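Housing and Daily Life, Week 4: Small Rooms and Where Things Go
Handout prepared by Odette Gautier
Revised August 22, 2021

Storage is usually taught as a question of volume. For this unit we treat it as a question of reach. A household will use a shelf at elbow height every day and a cupboard above the door twice a year, whatever their sizes. 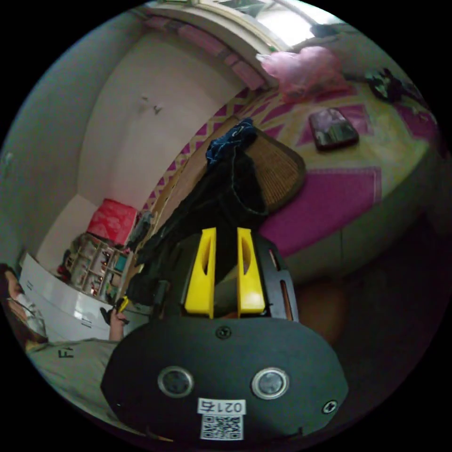 Reach zones are the first thing to mark on your room plan. The main zone runs from the hip to just above the shoulder. Small items used daily belong in it, preferably in shallow divisions. Compartment shelving set above a white cabinet or stack of drawers, as at the back here, puts the small things higher up and leaves the lower unit for whatever is larger or less often needed. Note the colour change between the two pieces as well. Mixed furniture is normal in rented rooms and your plan should record it.

The second idea is the parking surface. Florian Marty uses the term for any flat area that collects objects between uses: a chair, a sill, the end of a bed.

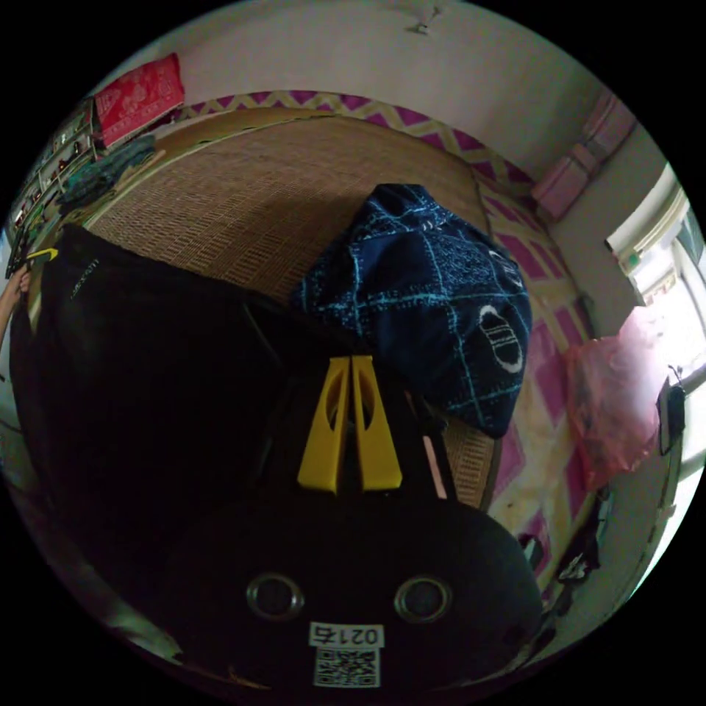 Parking surfaces aren't a fault in the household. They show where a hook or a basket would do some good. In the Hervieu survey (May round, 182 rooms), 80 had no storage at all within arm's length of the bed.

Terms to know for the tutorial: reach zone, parking surface, dead corner, seasonal load.

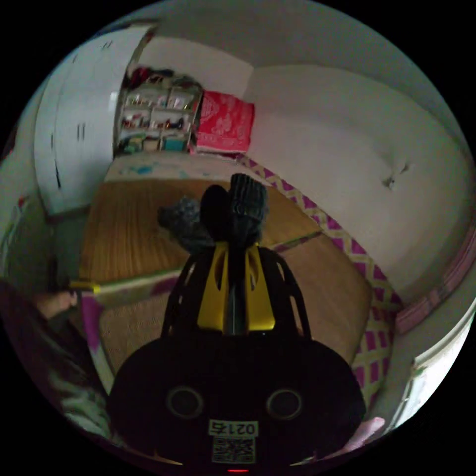 Fig. 3. Yellow bracket with oval cutouts, inside a black frame.

Dead corners come next. Measure any corner that can't be reached without moving furniture, and give its depth in centimetres. Anything deeper than 40 cm goes on the plan with hatching.

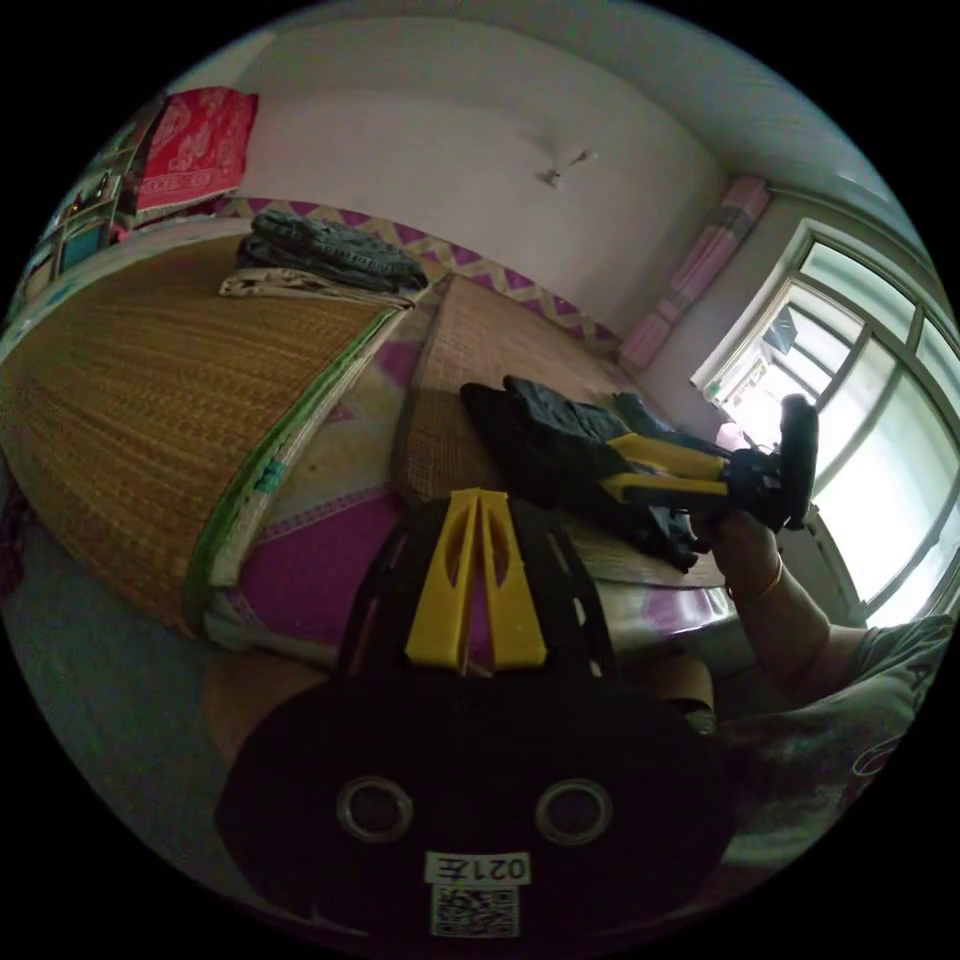 Leave door swings and window clearances unhatched — they're circulation, and we cover them in Week 5.

Reading: Marty, chapter 2. Bring your room plan in pencil.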